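Workshop Notebook - Bench 2, Usby Room
August, morning session
Entry by Shazia Sial. Read and initialed by Asif Bukhari.

Purpose of the session

To settle the handling and placement of the white blocks before the Kakakhel order is set out for review, and to record the condition of the bench and its surroundings while the green backdrop is up. The previous entry on this subject was written in haste and left out the position of the backdrop, which caused some confusion when the bench was next set up. The present entry replaces it.

Preparation of the bench

The bench was cleared at 8:40. Paper, tape and the spare clamps went back to the drawer under the window. The top was wiped with a damp cloth and then with a dry one, and left alone until the marks from the first cloth had gone. Anyone repeating this should allow the same interval. Blocks set down on a damp top pick up a gray line along the lower edge that does not come off with the cloth and has to be sanded.

The backdrop was hung from the usual rail. The green is strong and throws some color on white pieces when they stand close to it, so color should not be judged at that end of the bench. Asif Bukhari has asked for this to be written down, as two pieces were sent back to Fornov last spring for a tint that was later put down to the backdrop. The office has since agreed that returns on grounds of color must be checked under the plain lamp first.
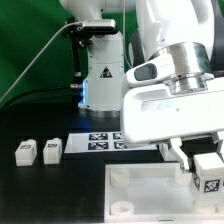 The order calls for 200 blocks in the first delivery. The remainder of the 2000 will follow when the first lot has been accepted. The blocks are kept in their trays with the lid on until needed. White stock marks easily, and the trays from Ukier shed a fine dust from the corners, so each tray is to be tapped out over the bin and brushed before it is brought to the bench. This was done for both trays used this morning. The second tray has a split in one corner and should not be used again until it has been glued.

Pieces are to be handled by the sides. Fingerprints on the broad faces do not show at once but can be seen by the afternoon under the lamp. Cotton gloves were tried in an earlier session and given up. They left lint on the edges and made the smaller pieces hard to feel.

Placement

The question left over from the last entry was how near a standing piece may be placed to a corner. The drawing gives a clearance but does not say from which face it is to be measured. Asif Bukhari takes it from the base. I had been taking it from the widest point of the top, and with a rounded top the two readings do not agree. We have settled on the base, and the drawing will be marked accordingly. Earlier measurements in this notebook that were taken from the top are to be left as they stand, with a note in the margin.

A second point concerns white against white. A pale piece in front of a pale surface is hard to judge by eye, and the outline is easily lost where the light is soft. A dark surface to one side is a help. It gives the eye a straight boundary to work from, and the lean of a piece can be checked against it before the square is brought out. The square is still to be used for the final check.

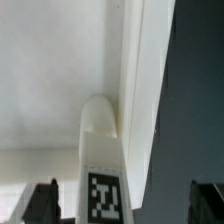 White upright with rounded cream cap, pale surfaces behind, dark slate-gray surface to the right.

The cream of the cap and the white of the body are to be entered as separate colors on the sheet. The sheet at present has only one line for color - a second line has been ruled in by hand until the office prints a new one.

Matters outstanding

Drawing to be marked with the agreed point of measurement (S. Sial).

Split tray to be glued, or Ukier asked for a replacement (A. Bukhari).

Plain lamp needs a new bulb. The present one flickers for the first few minutes and no color should be read during that time.

Fornov to be told of the change in the procedure for returns. A short letter will do.

The drawer under the window sticks and should be pulled from the left side only.

Bench wiped down and trays covered at 11:50. The backdrop has been left hanging for the afternoon.

S.S.
Seen, A.B.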